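The Jar

4:40 and the jar still wasn't open.

Janelle Yap had driven up from Erkcombe with her coat on the whole way, heater dead, two bags on the back seat. One bag for her mother's kitchen. One for whatever was left of it. Sold, all of it, the house gone to a couple from Sopacua who wanted the walls out by January. She had till six.

So. Cupboards. Plates in newspaper. Cups in towels. The good pan, the bad pan, a drawer of string and dead batteries and keys to nothing. She went fast. She had promised herself fast.

And then the top shelf, at the back, behind the flour. A jar with a gold lid.

She knew it. Knew it before she had it down. Her mother's jar, the one you didn't touch, the one that came out at New Year and went back up before anybody got a good look. She tried it. Nothing. Tried it with a dish towel, with a rubber glove, hot water, the edge of the door. Banged it on the counter like her aunt used to. Nothing. The lid sat there.

She called Tadhg Quinlan next door, who was eighty and had hands like shovels.

"Give it here," he said. Turned purple. Gave it back.

"Your mother did that one up herself," he said. "I watched her. Leaned her whole wieght on it."

"When?"

"The week you left for Skisach."

She put it down. Picked it up. 5:10. The bag was half full and there was a van coming for the table. 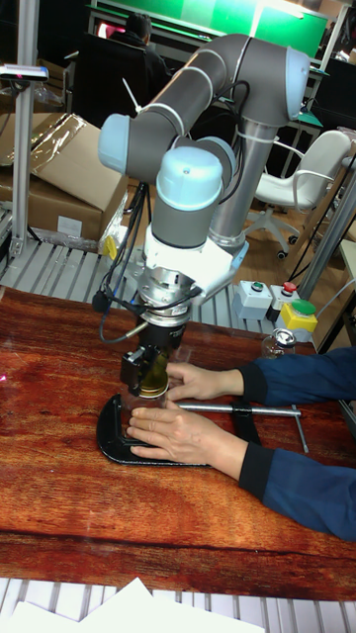
"You hold the bottom," she said. "Flat on the table. Don't let it spin."

"I'm holding it."

"You're not, you're patting it."

He held it. She got both hands round the lid, shoulders up, teeth together, and thought about the week she left. The shouting. The taxi. Her mother in the doorway with flour to the elbows, saying go on then, go on if you're going – and then nothing for two years but birthday cards with money in them.

A small sound. Like a knuckle.

"Was that it or was that you?" said Tadhg.

"I don't know. Keep hold."

Again. Her palms burning. Again, and the lid gave, a quarter turn, then all at once, so that she hit her elbow on the chair and swore and he laughed and then stopped laughing.

Money. Of course it was money. Rolled up tight in a hair band, tens and fives mostly. And round the outside a strip of paper in her mother's square capitals. BUS FARE. JANELLE. IF SHE CALLS.

She sat down. There was only the one chair left, so Tadhg stood.

"How much is it?" he said, after a bit.

"300." She did it again, slower, wetting her thumb. "300."

"That's a lot of bus."

"It was 80 dollars then. Both ways."

The kitchen was getting dark and neither of them went for the light. Outside an engine, a door, somebody calling out the house number, 2451, was this 2451? The van. Early, naturaly.

"I never called," she said.

"No."

"She could've called me."

"She could," he said. "I told her so. She told me to mind my own fence."

Someone knocked. Tadhg went down the hall to deal with it and she heard him telling them to start with the bedroom, the bedroom first, lads, leave the kitchen. She put the roll back in. Then the paper, folded over so it wouldn't crease on the words. She set the lid on top and turned it, only until it caught, and put the jar in the bag with the towels round it.

Then the spoons. She still had the spoons to do.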